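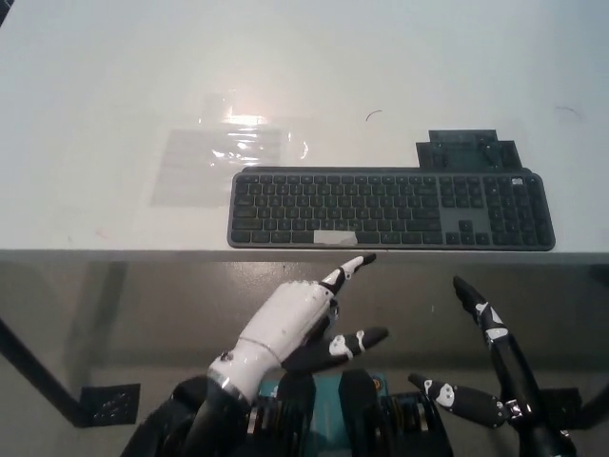 Iman Nasr wrote in after the May draw night to say that she had played online poker for years, had never once been dealt a hand of badugi before, lost her whole stack in the first half hour, and wanted to know when we were doing it again. Soon, Iman! And a lot of you asked the same thing, so most of this month's card room item is going to be about draw games, what happened at the tables, and what we're changing before the next one.

First, the turnout. We had 388 players register on Tahiri for the evening, and that's for a play-chip event with no prizes beyond a spot on the club board and the right to pick a game next time. Our hold'em nights don't always get that many. I was hoping to fill a handful of tables and I ended up messaging the Tahiri support desk at 7:40 p.m. asking them to raise the table limit, which they did with a few minutes to spare. Thank you, whoever was on shift!

For anyone who missed it, the format was a rotation. You sat down to badugi, then the table switched to deuce-to-seven triple draw, then to good old five-card draw, and back around again. Fourteen hands of each before the switch. The little banner at the top of the table tells you which game you're in, and yes, it is too small, and yes, I've told them. Said Gaber stood pat with a beautiful ace-two-three-four in four suits, which would have been the best hand there is in badugi, except that the table had switched to triple draw two hands earlier. In that game an ace is high and you need five cards anyway, so I'm still not sure what he thought the fifth one was doing there. He has asked me to print that he laughed about it, and he did, in the chat, in capital letters.

So, a quick refresher on badugi, because that's the one people kept asking about. You get four cards. You want them all low, all different ranks and all different suits. Aces are low. There are three draws with betting before the first and after each one, and at each draw you can swap as many cards as you like or none. If two of your cards share a suit or a rank, only one of them counts, so you're holding a three-card hand, and any four-card hand beats any three-card hand, even an ugly one with a king in it. That last part is what catches hold'em players. They'll sit there with ace-two-three in three suits and feel like royalty (I certainly did), and then somebody turns over a king-high badugi and takes the pot.

What I love about it is how much the draws tell you. In hold'em you see the board and guess at two cards. In badugi you see nothing except how many cards the other person asked for, and it's plenty. If someone takes two, then one, then one, and bets out at the end, you've got a story to think about. Did they get there or are they hoping you didn't? Position matters even more than usual, too, because if you act last you get to watch everyone else draw before you decide whether to break your own hand. I spent an entire evening a while back just folding in early seats and watching draws, and I had a wonderful time, and I finished with more chips than I usually do.

Triple draw was the quiet favorite of the night. Fadime Taşdemir ran up the biggest stack on the board almost entirely in that part of the rotation, and she sent along some notes on how she plays it, which I'm passing on pretty much as they came. Start with a deuce. Almost never play a hand without one. Throw away pairs, don't get cute with a six when you could end up making a straight, since straights and flushes count against you here, and if you make a nine on the first draw against two people who are still taking two cards, go ahead and bet it. Fadime also says to keep a note of which deuces you've thrown away or seen at showdown, and I'd add that this does absolutely nothing for you on the next hand because the deck is shuffled fresh every time. She means within the hand! If you were dealt a pair of deuces and tossed one, that's one fewer for everybody else. It's a small edge and it's a lovely one.

Five-card draw, meanwhile, got some grumbling. A few people feel it's too simple to sit next to the other two. Ehab Abdelaziz thinks we should swap it for Omaha eight-or-better, and he put together a very long post on the forum making the case, with sample hands. I read all of it. I don't agree, mostly because it was meant to be a draw night and Omaha isn't a draw game, but the sample hands are terrific and worth your time even if you never vote on the question. The poll is pinned in the Erkari thread (the one named after the old Erkari tables, for newer members who keep asking what that word means). Voting closes when the next schedule goes up.

Now the changes.

We're moving the start from 8 p.m. to 7:30 p.m. Enough of you were dropping out before the last tables merged that it seemed silly not to. Late registration stays open through the first full rotation, so if you can't make it until 8 you'll still get a seat and a full stack.

The action clock is going up a little on draw rounds only. Betting stays the same. Several people told me they timed out while picking discards, and when that happens the software stands pat for you, which can be a disaster or a very funny accidental bluff. Taha Bensaid won a pot that way with a pair of nines in triple draw. Everybody folded to him. He hadn't even come back to his chair yet.

Game announcements will go into the table chat as well as the banner. It's the best fix we can get for now, and I'm told a bigger banner is on the list for the Trivov skin when that comes out of testing. If you're already on the test version, please try a rotation table with it and let me know whether the switch is easier to spot. Dark mode especially.

And a practice room! This is the part I'm happiest about. There'll be a badugi-only table open in the club lobby every evening from 6 p.m., play chips, small limits, no registration, sit down and stand up as you please. It's called Prilura, after the room where a few of us first learned the game, and it seats up to six. Beginners are welcome to ask questions in chat once a hand is over. Please don't advise anyone while cards are live, even kindly, even when it's killing you. If you'd like to host an hour there, which just means being present and friendly and answering the same question about suits many times, drop me a line.

A few smaller things from the mailbag. Yes, the hand histories from the May night are downloadable, under My Games and then Events, and draws are listed by number of cards for opponents and in full for you. No, we can't show you what the other person threw away, and I don't think we'd want to. The play-chip refill still works once a day and you don't need to buy anything, so if you busted out like Iman you can be back at a table tomorrow. And if you ever find that even the free tables are eating more of your evening than you'd like, there's a session limit setting in your account under Time, and it works on club tables too. I have mine set, and it kicked me out in the middle of writing down somebody's hand for this newsletter.

Said gets to pick the guest game for the next rotation, by the way, since he won the random drawing among everyone who played through to the end. He's leaning toward razz, and I've been practicing my folding already. Registration will open in the club lobby with the new schedule, and the start is 7:30 p.m., so bring a snack.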